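Pratano Publishes Free Good-Practice Guide for Robot Hands That Work Near People and Food

2020-07-15

Pratano, the small robotics workshop best known for its repair-it-yourself robot hands, is delighted to announce the release of its first good-practice guide, a plainly written handbook for anyone who runs a jointed robot hand on a bench, in a classroom or in a back-room lab. The guide is free to download, free to print, and free to scribble on, and we very much hope people will do all three!

The work began last May, when our neighbors at Grotora asked a simple question over lunch: what do you check before you switch the thing on? We each had an answer, and the answers did not match. One of us always started with the screws, another with the cables, and a third (who shall be left in peace) started with a cup of coffee. So we wrote to workshops, schools and hobby groups to ask how they did it, and to our great pleasure 419 of them wrote back, many with photographs, checklists and some very frank stories about pinched fingers.

"There are formal safety standards for industrial robots, and people should certainly read the ones that apply to them," said Severyn Kravchuk, lead author of the guide. "What we kept hearing was that folks with one hand on one bench wanted something they could get through in an afternoon and pin up by the door. They wanted to know how often to look at the joints, and who is allowed to reach in, and when."

The guide has 7 chapters, covering the bench and the floor around it, fasteners and joints, covers and panels, cables, people standing nearby, handling food and soft items, and keeping a log. Every chapter ends with a one-page sheet that can be copied and filled in by hand.
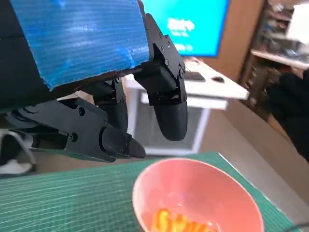
A jointed robot hand over a gridded cutting mat, with snack-sized pieces in a pink bowl.

The food chapter turned out to be the one that got the most mail, and it is the longest of the lot. It asks operators to treat food used in a trial as trial material from the moment it comes out of the package, to keep it well away from anybody's lunch, and to throw it out when the session ends. It asks for bowls with smooth insides that can be washed easily. It also recommends looking over the fingertips before each session and again afterward, and stopping at once if a screw, a chip of plastic or a bit of grit is missing from where it was or found where it should not be.

Just as much care went into the chapter on people. The guide suggests that one named person hold the stop button for the whole session, that loose sleeves be rolled or clipped, and that everybody within arm's reach say out loud when they are about to step in. Fergus Strachan of Đinh, who tested the draft with his own team, admits he found the last rule a bit silly at first. "By the second week we were all doing it without thinking," he said. "We even do it in the kitchen now."

Cables get a short chapter of their own, with a friendly plea to route them off the front edge of the bench wherever possible and to tape down whatever is left.

Printed copies, spiral bound so they lie flat, are being produced by Gradetti in a first run of 2047, and schools may request one at no charge for as long as they last. Comments and corrections are warmly welcomed and will be gathered for a second edition.

608 shares | 7 comments

Related items
Pratano opens its parts drawer: spare finger joints now sold singly
Grotora and Pratano to share workshop space
How to keep a session log you will want to read later
Letters from readers: covers, panels and scuffs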